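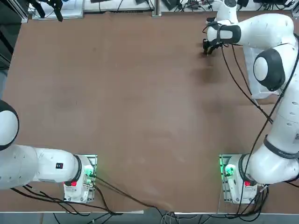 Unit 2: Planning the work surface
Tutor: Neville Fothergill

This session covers worktop height, reach and light. Read it before the practical in February and bring a tape measure.

Height
Stand up straight with your arms loose and bend your elbows to a right angle. Measure from the floor to the underside of the elbow. For general handwork the surface should sit a little below that line. Fine work such as marking out needs a higher surface, and heavy work such as planing needs a lower one. Measure in the shoes you will be working in.

Reach
Split the surface into two zones. The near zone is what you can touch with your elbows by your sides. The far zone is what you can touch with a straight arm and no lean. Things you pick up all the time go in the near zone. Anything past the far zone belongs on a shelf or a trolley.

Light
Place the lamp on the side opposite your working hand, so that your hand does not throw a shadow over the job. A matt surface is easier on the eyes than a gloss one – glare is the most common complaint in the Skurthorpe workshop.

Exercise (30 minutes)
Work in pairs. Take your partner's elbow height and both reach zones, then draw a plan at a scale of 1 to 10. Mark the lamp and the nearest socket. Swap over after the first plan is finished.

Reading: Hollenstein, chapter 2. Hand plans in at the Ila Room by 4 pm.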